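Slide 4. OK, grout. Stay with me, I promise this is the fun part!

When we redid the Latov kitchen back in June, everybody wanted to talk tile. Big tile, small tile, shiny tile (so many samples, my car was full). Grout came up with 10 minutes left in the meeting.
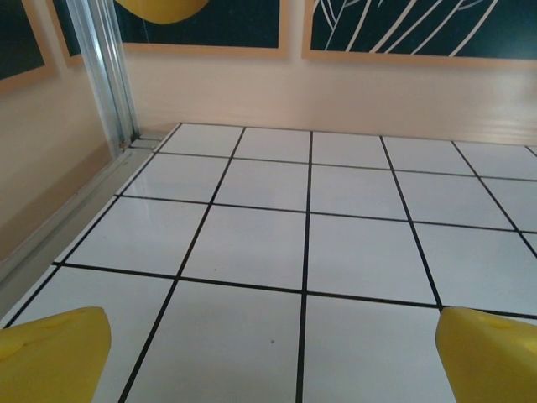
Slide 5: White tile, black grout.

Pause here, let them look. Then ask who's scrubbed pale grout with a toothbrush. Hands up! I usually put mine up too.

Dark lines hide coffee, but they show every crooked cut, so budget for a patient installer. Ours came to 2,336 dollars in labor and I'd pay it again. Next slide, sealers.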